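The first thing Aranka Virág handed me was a pair of scissors so gummed up I couldn't open them. "You'll want the coconut oil," she said, and went back to her chair.

I'd come up to Rikalau in September for the harvest, when the town of 2357 fills with people looking for a few weeks of trim work. They sleep in vans behind the laundromat and stand outside Jolo, the coffee place, with cardboard signs that have a little pair of scissors drawn on them. Half of them have done this for years. The other half are like me – they heard the pay was good and didn't ask much else.

The pay, well. Aranka started back when you got 300 dollars a day easily, cash, plus lunch. Now the licensed farms pay by the hour and take out taxes, and the unlicensed ones pay when they sell, maybe. She once waited until spring for 1640 dollars and ended up with a used generator! She still has it. It still doesn't run.

At Ekivow, the licensed farm where we worked, there's a sign-in sheet, a bathroom and a woman from the county who drops by to check labels. I liked all of that. The old hands grumble about it (mostly the sign-in sheet), but I noticed they'd come back. 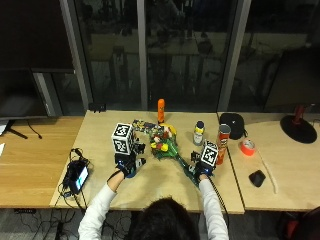 Trimming is mostly sitting, and by four in the afternoon my fingers had stopped taking orders. You hold the stem near the base, turn it, snip, turn it again, for hours. It's the same grip you'd use on a bouquet of fake flowers, yellow and red blossoms at one end and your hand down at the other, only stickier. Aranka switches hands every hour. I tried it and cut my sleeve.

She's already lined up October at a smaller place past the bridge, and she says they're short two people. I told her I'd think about it, and then I bought my own scissors.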